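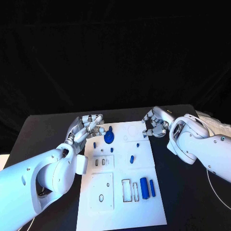
Jacinto Barajas wrote in after my last post to ask whether a curtain mill could really fill a whole day out, and whether a person who has never sewn anything bigger than a button would be bored silly by lunchtime. He also wanted to know if they let you touch the cloth. The answers are yes, no and very much yes, Jacinto, and I hope you'll go next time, because I thought of your question more than once while I was standing there with my hands buried in a bolt of black wool.

The mill is Ernia, and it sits at the bottom of Testengate, down where the road bends twice and you become sure you've missed it. They weave and sew drapery for theaters, school auditoriums, photo studios and the like, which means a great deal of black, a fair amount of red, and one long shelf of everything else. Once a year they open the doors to anybody who cares to come. I had meant to go for years (my sister sent me the flyer three times, bless her), and on 2024-11-09 I finally packed a sandwich and drove over.

Getting there

Parking is in the field across the road from the mill, and the field was soft. Wear shoes you don't love. There is also a bus from Simby, number 622, which stops right at the gate, and the folks I talked to who had taken it looked a good deal cleaner around the ankles than I did. Admission was $2, paid into a cookie tin, and for that you got a paper map, a sticker, and a little square of black cloth with pinked edges that I've been using as a bookmark ever since.

The tours leave from the old dye house. You can join one or wander by yourself along the yellow line painted on the floor. I did the tour first and then wandered, and I'd suggest that order, as the yellow line doesn't explain itself and at one point takes you past the restrooms twice.

The weaving shed

Our guide was Elfriede Plattner, and I could have listened to her all afternoon. She has been at the mill since she left school, she talks quietly, and she waits for the back of the group to catch up before she says anything good. She started us off at the warping frame, where all the long threads get wound side by side before they ever go near a loom. It's slow work to set up and quick to spoil. One crossed thread and you'll be looking at it for the next 100 yards, she told us, and then she moved her hand in the air to show us the exact line it would make, as if she were still annoyed with a particular one.

The looms themselves are Pfister looms, painted a green I remember from my grandmother's kitchen cabinets, and they are LOUD. They hand out foam earplugs at the door and you'll want them. Only one row was running for the open day, and even so I could feel it in my teeth. A little boy in front of me put both palms flat on the floor to feel it better and had to be peeled off by his father when the group moved along.

What I liked best was how close they let us get to the finished web as it rolled down off the loom. There's a bench with a light under it where the cloth gets pulled across and checked for thin places, and we were each allowed a turn at pulling. It's heavier than you'd think! I didn't find any faults, though I found a piece of lint and was rather proud of it for a second.

Why black is so much trouble

I had always figured black was the easy one. You dye it until it's black and you stop. Well, no. In the finishing room they had a row of samples pinned up, every one of them black until they hung next to each other, and then suddenly one was brown, one was navy, one looked almost green, and one was so flat and deep that my eyes slid right off it. That last one is the good stuff. The pile is brushed up so it swallows the light, and all the pieces for a single curtain have to be brushed and hung in the same direction, or the audience will see stripes.

Then there's the question of folds. A curtain sewn flat will show every little ripple and draft, so most stage drapes are sewn with extra fullness, gathered or pleated at the top. Elfriede had us hold up two lengths, one skimpy and one generous, and walk backward with them. The generous one fell into soft, slow folds and stayed there. The skimpy one looked like a bedsheet on a line. I went home and looked at my living room drapes with new and unhappy eyes.

The other thing the customers ask about is colored light. A cheap black will go purple or rusty the minute someone turns on a strong gel, and you can't tell by looking at it in daylight. They had a booth set up with lamps and a dial so you could turn through amber, blue, green and a really fierce pink, with a bad black on the left and a good one on the right. We all had a go. Skin turns terrible colors, white shirts take on whatever you throw at them, and a good black backdrop just hangs there being black.

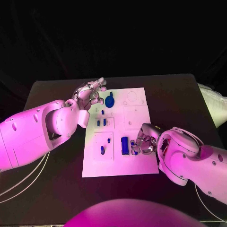 The sewing loft

Up one flight of stairs (steep ones, with a rope for a handrail, though there's a freight elevator if you ask at the desk) is the loft where the curtains are put together. The room is long and bright and has a floor of pale boards worn so smooth that everyone up there works in slippers. We were given paper covers for our shoes, which after that field was only fair.

Big curtains aren't sewn at a table at all. The cloth is laid out on the floor and the sewing machine travels along it on a low cart, with one person steering and another walking ahead to keep the seam straight. The afternoon's job was a main curtain for a school, and I watched them do one seam from end to end, chatting the whole way about somebody's new puppy, without a wobble in it.

Along the wall are the finishing stations, where the webbing, grommets and ties go on at the top and the chain gets slipped into the hem at the bottom. You can try setting a grommet yourself. It takes one good whack with a mallet and I needed four. They let me keep it anyway.

Lunch, and the remnant table

The canteen did a bean soup with rye bread, and a plum cake that was gone before I got back for seconds. I ate my sandwich too, I'm not ashamed to say. There are long shared tables, and I sat with a couple who run a puppet theater out of their garage and had come for exactly one thing, which was the remnants.

So a word about the remnants. The table opens at noon and the line forms well before that. Pieces are sold by weight, and the big black ones go first. I came away with a bundle of dark red, enough for two cushions and maybe a door snake for the back hall, and a strip of mustard I have no plans for whatsoever. The puppet people got a black piece the size of a bedspread and carried it out between them like a sleeping child.

If you'd like to go

The mill also runs a small evening class in January on hand-finishing and hems, held in the loft, with room for very few people. I've put my name down. The open day comes around again next fall, and the flyer usually turns up in the library in Simby a few weeks ahead. If you're coming from farther off, there's a guesthouse up the hill in Testengate that is 120 steps above the road by the short path. I know because there's a sign at the bottom that says so, and I stood and read it for quite a while before I started climbing.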